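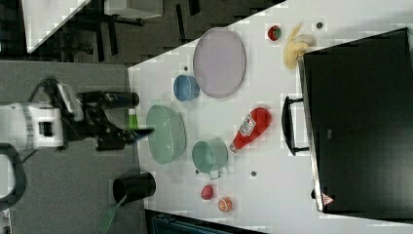
Brazo y pinza junto al borde de la mesa de pruebas, con la vajilla y la botella de kétchup.

Pinzamiento de borde

El pinzamiento de borde es un fallo de los brazos manipuladores de sobremesa en el que la pinza, al ir a por un objeto que está cerca del canto de la mesa, apoya un dedo en el canto o por debajo de él y sigue empujando. En los talleres se le llama también «morder la mesa», y en mi grupo, donde llevamos bastante tiempo peleando con él, simplemente «el mordisco». Me pidieron que escribiera esta entrada para la enciclopedia del laboratorio porque el parte del caso Kuusisto lo redacté yo, así que perdonad si me voy por las ramas con lo que vi de cerca.

Origen del nombre

La expresión la puso en circulación Kaisu Väisänen en unas notas internas de Bakum, la empresa que hacía el mantenimiento de nuestros brazos. Ella hablaba de pinzamiento solo cuando la mesa quedaba entre los dos dedos, pero el uso se fue ensanchando (como pasa siempre) y hoy metemos ahí cualquier contacto sostenido con el canto. A mí me parece un poco impreciso, pero ya no hay quien lo cambie.

Cómo se produce

El brazo cree que el plano de la mesa está donde se lo dijeron en la última calibración. Si alguien ha movido el tablero, aunque sea unos milímetros, la trayectoria de bajada acaba en el sitio equivocado. Con un objeto en mitad de la mesa casi no se nota: la pinza toca un poco antes o un poco después y el control de fuerza lo absorbe. Con un cuenco o una botella pegados al borde, en cambio, un dedo puede bajar por fuera, y entonces al cerrar o al retirarse se engancha.

Hay una segunda causa, más tonta y mucho más frecuente de lo que nos gustaría reconocer: un umbral de fuerza demasiado alto. En la configuración de fábrica del controlador Vestix que usábamos, la parada estaba en 125 newtons. Para mover cajas, estupendo. Para recoger vajilla es una barbaridad - el brazo tiene margen de sobra para doblar una pieza antes de darse por aludido.

El caso Kuusisto

El episodio más comentado entre nosotros ocurrió el 21 de septiembre de 2021 en la sala Kuusisto, durante una tanda de pruebas de recogida de mesa. El programa se llamaba Flillimeck y encadenaba 249 recogidas seguidas con platos, tazas y comida. En la recogida número 24 el brazo fue a por un cuenco del borde, metió un dedo por debajo del tablero y, al subir, levantó la mesa entera por ese lado. ¡Menudo ruido! Yo estaba en la mesa de al lado escribiendo un correo y tardé tres segundos en llegar a la seta de emergencia, que se dice pronto pero se hace larguísimo.

No hubo heridos. Se dobló un soporte de la pinza y se rompió una taza. Lo que de verdad preocupó en la revisión fue otra cosa: el registro mostraba que el sensor de la muñeca había visto subir la fuerza desde el principio y que el software lo había interpretado como el peso del cuenco. Como la lectura no llegaba al umbral, el sistema dio la recogida por buena y siguió subiendo tan tranquilo.

También salió a relucir que en julio habíamos cambiado la mesa por otra más ancha y que la calibración posterior se hizo con el tablero vacío y solo por el centro. La firmé yo, por cierto.

Medidas habituales

Después de aquello se bajó el umbral de parada y se definió una franja prohibida a lo largo del canto, en la que el brazo solo puede entrar desde arriba y despacio. Se añadió además una comprobación de peso: si lo que se levanta pesa mucho más de lo que se espera de ese objeto, el brazo se detiene y abre la pinza. Väisänen era partidaria de fijar la mesa al suelo y de recalibrar las esquinas al principio de cada tanda, y lo hacemos, aunque con prisas alguna vez se ha quedado en dos esquinas.

La franja prohibida tiene sus detractores. Obliga a dejar sin recoger los objetos que sobresalen del tablero, y hay compañeros que prefieren un sensor en la yema del dedo. Lo probamos unas semanas y daba falsas alarmas con los mangos de las tazas, así que volvió al cajón. La discusión sigue abierta en el grupo.

Véase también: calibración de plano, parada por fuerza, colisión con el entorno.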